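Huven Folding Table, Wooden Top

The Huven is a table for the people who fold much laundry and are tired of doing it on the bed. The top is one wide surface of wood in a warm brown tone, with the grain well visible. We wipe ours with a soft cloth and a little oil, two times in a year.

A piece of cloth can be taken by both ends and stretched over the top before you lay it down.

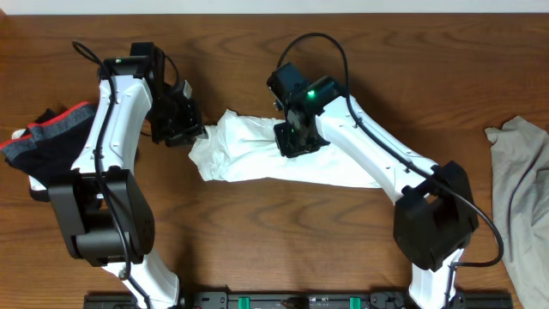
Capucine Maillard wrote to us in February that she would like the table 4 cm higher, as she is tall and folds standing. We listened, and longer legs are now sold as an option.

Shirts, underwear and long sleeves can be spread out together and sorted in the same place. For a family wash we advise to begin with the light pieces and to keep the dark ones at one side. 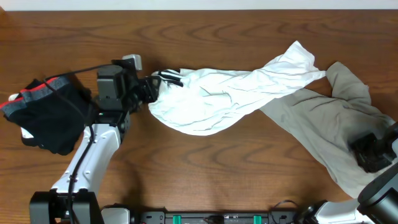
Dorian Boyer asks if the edge catches on thin fabrics. It does not, the edge is sanded by hand and we check it before packing.

Load: up to 200 kg
Assembly: 2 persons
Guarantee: 3 years
Matching bench: Tollis, sold separately

Page updated 2020-05-20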